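Block Printing on Fabric at the Kitchen Table
Household Workshop Notes, Cerau Center for Home Crafts

These notes are issued to members who print table linens, curtains and cushion covers at home with carved blocks. They assume that the block has been cut and proofed on paper at least once. Members who have not yet carved a block should begin with the separate sheet on tools and sharpening.

Choosing the cloth

Plain-weave cotton and linen give the cleanest print. Twill is acceptable for bold designs but breaks up fine lines. Cloth with a stain-resistant or wrinkle-free finish should be avoided, as ink sits on top of the finish and comes away in the wash.

Wash all cloth before printing, without fabric softener, and iron it while slightly damp. Cut napkins and placemats after washing. A napkin cut to size before its first wash will seldom be square afterward.

Preparing the surface

A kitchen or folding table is suitable provided it does not rock. Lay down a wool blanket folded once, then a sheet of smooth cotton pulled tight and taped under the edges. The padding should give slightly under the thumb. If it is too soft, the edges of the block will print as a dark outline; if it is too hard, the middle of the block will print pale.

Clear the table fully before padding it. Small items left under a blanket will show in every print made over them.

Ink

Use a water-based fabric ink for household linens. Oil-based relief inks may be used for wall hangings, but they dry slowly and require a solvent for cleanup. Mix enough of any blended color to finish the whole set, plus one spare piece. A color mixed a second time will rarely match the first.

Roll the ink out thinly on a sheet of glass or a glazed tile. A well-charged roller makes a faint hiss. A sticky, smacking sound indicates too much ink, and the fine lines of the block will fill within a few prints.

Placing a repeat

Mark the cloth with tailor's chalk or a water-soluble pen, using 2 guide lines only: one along the bottom of the first row and one up the left side. Further lines tend to confuse the eye once printing begins. Each row after the first is placed against the row before it.

For a half-drop repeat, mark the midpoint of the block on its back and on both sides. Print the first column complete, then start the second column half a block lower. The Preltness pattern, which many members will know from the spring course, takes 192 impressions for a pair of full-length curtains. It should be divided over several sessions, with each session ending at a full column.
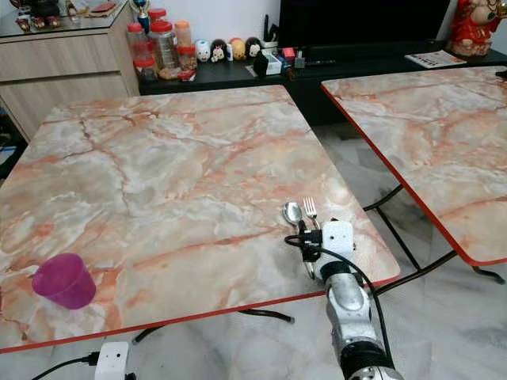

Yuto Fujimoto writes that he has had better results printing every other column first and then going back to fill the gaps. Any drift shows up early, he says, while there is still room to correct it, and his sleeve stays out of the fresh ink. He asks that the method be mentioned for the benefit of left-handed printers in particular. The Center has no objection, provided that the columns are marked out in full before work begins.

Pressing the block

Lower the block straight down and do not adjust it once it touches the cloth. Press with the heel of the hand from the center outward. For blocks larger than the palm, a small rubber mallet may be used on the back, with one tap at each corner and one in the middle. Lift from one side.

Wipe the face of the block with a damp cloth when lines begin to thicken. Do not soak linoleum or wood blocks. Soaked linoleum curls, and a mounted block may part from its backing.

Drying and setting

Hang printed cloth by its unprinted edge, or lay it flat away from direct sun. Allow a full day before ironing. Set the ink according to the maker's directions, with a pressing cloth between the iron and the print, and keep the iron moving.

Wash finished pieces separately the first time, in cool water. Napkins in regular use will fade evenly over the years. Table runners exposed to a window fade in stripes and should be turned from time to time.

Storing blocks

Store blocks face up in a shallow drawer, or on edge with card between them. Dust carved faces lightly with talc if the room is humid. Label the back with the name of the pattern and the color last used.

Blocks on loan from the Ngô collection must be returned clean and dry, in the sleeve in which they were issued. Requests for loans in August should be made at the Imard Street desk before 4 p.m.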